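How to Track Down a Gripper That Lets Go Too Early

Posted by Struan Yule in Bench Notes, 5/26/22

If you've come to this page because your gripper has just dropped something breakable, first of all, I'm sorry, and second, please go and sweep the floor before you read any further. I have walked through glass in my socks and I don't recommend it.

What follows is the way I found an early-release fault on our two-arm table at Rekden this spring. The job is a tidying task: the arms pick cups, a teapot and assorted small things off a white tabletop and put them in a plastic basket, or take them out again. One arm mostly reaches in from the top and the other from the left. For weeks it behaved beautifully, and then one afternoon the top arm opened its fingers a good hand's width above the basket and let go of a teapot. It did the same thing with a cup later that week, and I finally stopped calling it bad luck.

Before you start

Stop the program and press the emergency stop. Then take the power off the gripper itself, following the manual for your own model. A gripper that opens when you didn't ask it to can also close when you didn't ask it to, and those fingers don't know the difference between a cup handle and your thumb. Have a second person with you if you can. Dinesh Karunaratne sat by the stop button for most of my testing (with a sandwich, but he was paying attention).

Step 1. Save the log

Do this before you restart anything! Our controller, a Haddad, clears its short log on a restart, and I lost the whole record of the first drop that way. Copy the file somewhere safe and write down what the arm was holding and which way the wrist was turned. The wrist angle turned out to matter most for us, and I very nearly didn't bother with it.

Step 2. Look for the release command

Open the log and search for the moment of the drop. If you find an "open" command there, your trouble is in the program, and you can skip ahead to Step 5. Ours had no such command. What it did have, at line 2238, was a short gap in the gripper's status messages, followed by a message saying the gripper had started up again. On our setup the fingers go to their open position at startup, so there was my teapot explained.
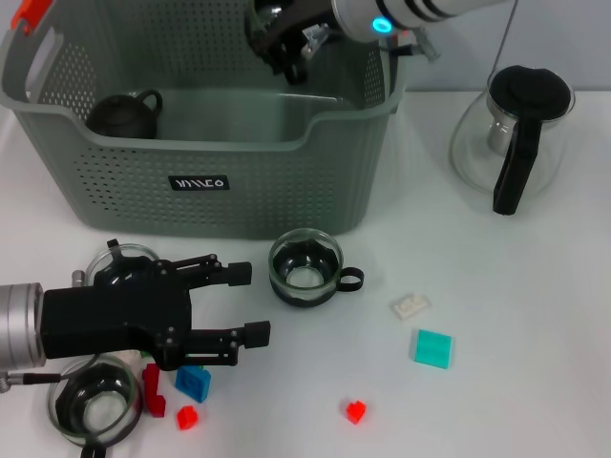

Step 3. Check the cable by moving it

Once you suspect the connection, leave the power off and follow the gripper cable with your fingers from one end to the other. Feel for flat spots, kinks and any place where the jacket has gone shiny from rubbing. Look hard at the spot where it goes into the connector. Mine looked perfectly fine, I have to say, and I might have given up there if Dinesh hadn't suggested putting a meter on it.

Unplug both ends, set the meter to continuity, and bend the cable gently, a little at a time, while you listen for the beep to cut out. Try each wire. Ours cut out on the supply wire when the cable was bent the way it bends at full wrist rotation, and came right back when I let go.

Step 4. Replace it and give it room

Please don't tape it. I know how tempting that is on a busy day, but a broken strand inside the jacket will only get worse. Fit a new cable of the type your gripper's maker calls for, and leave enough slack that the wrist can turn all the way in both directions without pulling it tight. Turn it through its range slowly, by hand if your arm allows that, and watch the cable the whole time.

Step 5. Change what happens at startup

A new cable fixed our fault, but I wanted the next one to be gentler. We changed the startup setting so that the gripper holds its position and waits for a person to clear it. In Netetti, the software we use for the task programs, I also added a check that pauses both arms whenever the status messages stop. Your menus will look different from mine. If an object is being held when the pause comes, support it with something soft before you clear the fault, and keep your hands away from the fingers.

Step 6. Test with things that don't break

Run the full task with a soft object at low speed, and include the wrist angles where the drops happened. We ran 483 cycles before I let the arm near anything made of glass, and had no gaps in the log in all that time. Dinesh thinks I could have stopped sooner. He did not have to buy the teapot.

We've put the cable check on our maintenance sheet for November, and I'll add a note to this page if the new one shows any wear.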